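From: Mahlet Endale
To: Nurnora bread and batter list
Subject: Re: Teff batter going sour too fast

Eyerusalem Woldemariam wrote:

> Hello all, second go at injera with the brown teff from Ratemo and I'm stuck again. I mixed it in the evening with a good spoonful of starter, left it on the worktop, and by the next night it smelled like nail varnish. The grey water on top was nearly black. I poured it off, stirred, and cooked it anyway. Lots of eyes in the first two, then hardly any, and all of them tore when I tried to lift them. Is my starter dead, or is it too lively? And does anyone bother with the absit step?
> Eyerusalem

Eyerusalem, I'm so glad you're having a go with all teff! Most people lose their nerve and put half wheat in (nothing wrong with that, my aunt does it and hers are beautiful), but when the pure stuff comes right there's nothing like it.

Your starter isn't dead. A dead one just sits there smelling of wet flour. Nail varnish usually means it has run out of food in a warm kitchen, and a good spoonful is a lot for a small bowl. Dark water on top is normal with brown teff, so don't let that put you off. 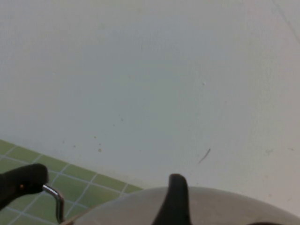
I had the same trouble all last summer and nearly gave up. My batter was ready in a day when every recipe I'd read said three, and I kept waiting for the third day like a fool. Go by the smell. It should be sharp and a bit like yoghurt, and when you tip the bowl you should see small bubbles moving under the surface.

For your next batch I'd do it like this:

1. Mix 200 g of teff with enough cool water to make a loose paste, and use a teaspoon of starter, no more. Work it with your hand until there are no lumps at all. Cover with a cloth and leave it somewhere cooler than the worktop – the floor of a north-facing room does very nicely.
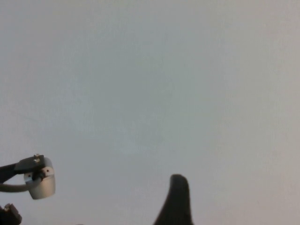

2. Pour off the dark water when the smell is right. Keep a little batter back in a jar in the fridge for next time.

3. Make the absit. Yes, do bother! Take a ladle of batter, whisk it into boiling water and stir until it goes thick and glossy, like custard. Let it cool to blood heat before it goes back in. I'm sure this is why yours tore, as teff has no gluten to hold it together.

4. Thin it to the thickness of single cream and wait for it to rise again. Mine takes 2 hours in winter and far less in July.
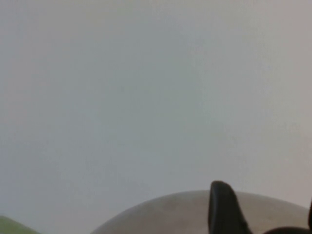
On the eyes stopping after the first two, I'd say your pan cooled down. Give it a full minute with nothing in it between rounds, then pour in a spiral from the outside, wait until the eyes open all over, and only then put the lid on. Don't flip it, and let each one cool on a cloth before you stack it.

Has anybody else here tried the ivory teff that Gallardo sells? I think it's milder and needs longer to sour, but I've only been through one bag. I'd love to compare notes.
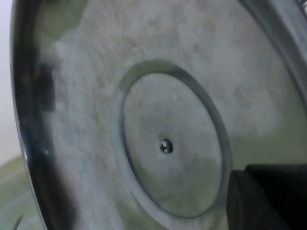

Round stainless steel, close up, with brownish marks.

Write back when you've done the next lot, Eyerusalem, and tell us how the absit went. I've also got a shiro recipe from my mother that I'll type up as soon as I can get her to say how much of anything goes in it.

Mahlet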